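Buscar en la galería
Buscar

Galería: la mesa del taller de Magsi

Esta galería recoge el rincón de trabajo del taller, montado en 2011 y reformado en abril. El texto es de Kulsoom Awan, que se ocupa del local desde la reforma.

La mesa

Entre los cambios de abril estuvo la mesa. La anterior, de Getatik, era oscura y en ella costaba distinguir los hilos y los recortes de tela. Ahora trabajamos sobre madera clara – más fácil de limpiar y más agradable con poca luz. La compramos en Fornance junto con dos bancos, y el pedido costó unos 65 euros más de lo previsto por el transporte.

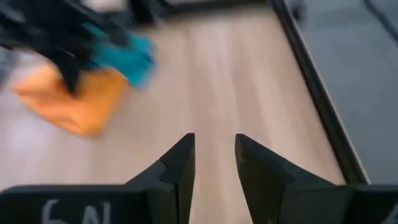 Objeto naranja, quizá un paño, sobre la mesa de madera clara

La veta es suave y de tono beige. El color del paño resalta bastante sobre ella.

Cuidado de la superficie

La limpiamos los miércoles con un trapo apenas húmedo y jabón neutro. No usamos cera. Los paños se guardan doblados en el cajón de la izquierda, y los que ya no sirven van a la caja de retales de Wistitz, al lado de la puerta.

Contacto: formulario de la web | © Taller Magsi | Volver arriba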